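Reference > Household > Textiles > Throw

Contents Search Random page Print

2 min read

A throw is a small blanket, often kept on a sofa or armchair. It may be woven or knitted, and wool, cotton and acrylic are all common. Many throws have a fringe, made by knotting the loose warp threads at each end.
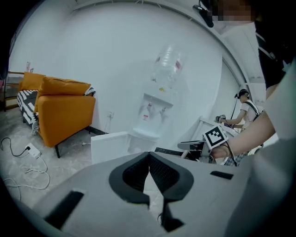 Divya Pai writes that a fringe should be combed out by hand after washing, and that she would never put a wool throw in a tumble dryer.

Acrylic throws are cheaper and can usually be machine washed. Wool ones are warmer but may shrink or attract moths, and are best stored clean in a closed bag.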